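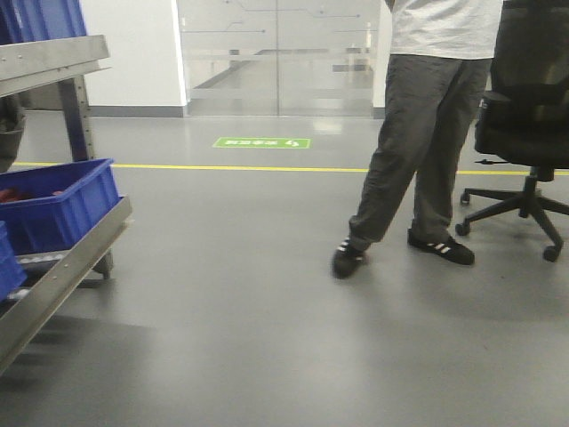
I get more mail about crates and carts than about anything else on this site, so I finally put the answers in one place. Most of it comes from people setting up a packing corner in a shop or a back room and wondering where all the stuff is supposed to go. My short answer is always the same: put it in crates, put the crates on a cart, and let the cart come to you! I like one blue crate up on the rail and a big one down on the lower level, the way you see it across from the office chair, with the ribbed sides facing out so there's something to grab. The rest of this page is the long answer.

## Why blue crates?

They were on sale. I bought 80 of them from Venckus when they were clearing out a warehouse, and they only had blue left (well, blue and a truly awful orange). I've grown fond of them. One color for everything does mean you have to label, so label the short side and the long side both.

## How much can I put in one?

My limit is 34 pounds, and I stick to it even when there's room left over. It's what I can lift off the lower level at the end of a long day without making a noise. If you're taller or younger than me, pick your own number, but pick one and write it on the wall.

## Should the heavy crate go on top or on the bottom?

Bottom, always. I know it's annoying to bend down for it. A top-heavy cart on small wheels is a lot more annoying, especially if you have a door threshold like the one at Mornbridge, where I worked for years and where every single cart stopped dead.

## Is a cart made from aluminum extrusion worth the money?

For me, yes. I changed my mind about the height of mine three times in the first month, and each time it was a hex key and ten minutes of muttering. A welded cart is stiffer and usually cheaper, so if you already know exactly what you want, get the welded one and spend the difference on better wheels. Do go around and tighten the bolts now and then. I do mine on the first Sunday I remember to, so maybe every other month.

## What size wheels?

Small ones are fine on a smooth floor. If you've got cables, mats or grout lines to cross, go bigger. And get at least two that lock, please, I'm begging you.

## Do I need a chair if I mostly stand to pack?

I went without one for ages and I was wrong. You want a plain office chair on casters with a mesh back, parked where you can reach it and out of the cart's path. Mine is a Jurnero with the height lever under the seat, and I sit down for paperwork and for anything that takes longer than a song. Wear decent shoes for the standing part. Sneakers with some cushion beat dress shoes every time, and if your pants are long enough to drag on the floor, hem them or roll them before you start pushing carts around.

## What should the work surface be like?

Flat, dull and gray! I had a glossy white top for a while and the glare drove me up the wall by three in the afternoon. On a matte gray one, pale things stand out nicely, and a light blue block or a thin strip of something is easy to spot even off to one side. Wipe it down before you start, and keep the drinks somewhere else (I have a shelf for mine, a foot behind me, and it has saved me more than once).
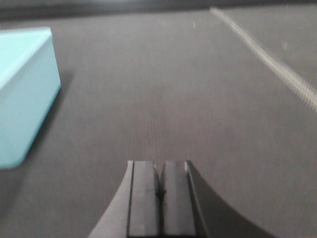
Houshang Shahbazi wrote to me that he'd go a step further and put a line of tape across the work surface, with jobs still waiting on the left and finished ones on the right, and that he hasn't mixed up an order since he started. I tried it for a week and I'm keeping it. He also thinks my crates are too deep, and we've agreed to disagree.

## How do you label everything?

Trodudel card holders, the clip-on kind, with plain index cards and a fat marker. I tried stickers first and spent an evening scraping them off with a butter knife.

## Can I stack the crates when they're full?

Two high on the floor, if the rims line up. On the cart I don't stack at all.

## Do you sell your spares?

I have 13 left that I could part with, pickup only. Drop me a line and tell me how many you're after.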